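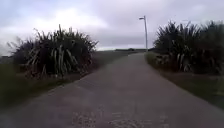 Krystyna Kozłowski wants to know why the evening reading classes are still running two to a table when the grant paid for a second room. Fair question, she asked it twice at the September meeting and I said I'd put the answer in this report, so it goes first.

The second room is ours on paper. The lease is signed. What we don't have is heat in there, and I'm not putting adults who've worked a full shift into coats for 90 minutes of phonics. Landlord says the part is ordered. Will chase again Sunday when he's in the building.

Rest of the report, in the order of the grant agreement.

Enrollment. Up. Evening group full, waiting list open. The morning group is thinner than we planned, mostly parents, and they drop out when school is off and then come back. I'd like to stop counting those as withdrawals, it makes the numbers look worse than it is. Need your OK on that before the next return.

Tutors. 4 trained and placed, all still with us. Wojciech Głowacki took over the intake interviews from me, which freed up my afternoons, and he's better at it. People tell him what they can't read. They tell me they forgot their glasses. One more tutor started the training and had to stop for family reasons, hoping for spring.

Attendance. Sheets attached for evening. Morning sheets are half on paper, half in the Plidemero system, and the two don't agree for the first weeks of term. Celina Krajewska is going through them by hand. I'd treat the morning figure as provisional untill she's done.
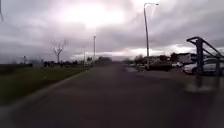 Materials. Spent so far $1,458, all of it on workbooks, the large print readers and the driver's manual packs. The driver's manual packs went first. We should of ordered double. Almost every new learner in the evening group lists the written permit test as a reason for signing up, and the state manual is hard going, long sentences, lots of "unless otherwise posted." Miłosz Jakubowski rewrote the right of way chapter in short sentences and we're using his version next to the real one. Happy to send a copy.

The Kosenden readers were a mistake. Stories are about kids and pets. Grown men don't want to be seen on the bus with them. They're on the shelf, the morning group borrows them to read at home with their children, so not a total loss, but don't let us buy more.

Assessment. First round of tests done, nearly everybody who started sat it. 9 learners moved up a level. Second round is behind schedule, my fault, I booked it against the church supper and half the group was cooking.

Budget line change. Asking to move what's left of travel into materials. Hardly anyone claims for travel, they share rides. The form is filled in and needs your signature on page two, page one is just me.

Still owed to you: corrected morning sheets, the insurance letter, learner quotes for your newsletter. I have two quotes, both good, one of them wants her name left off.

Heating answer to Krystyna as soon as I get a date out of the landlord.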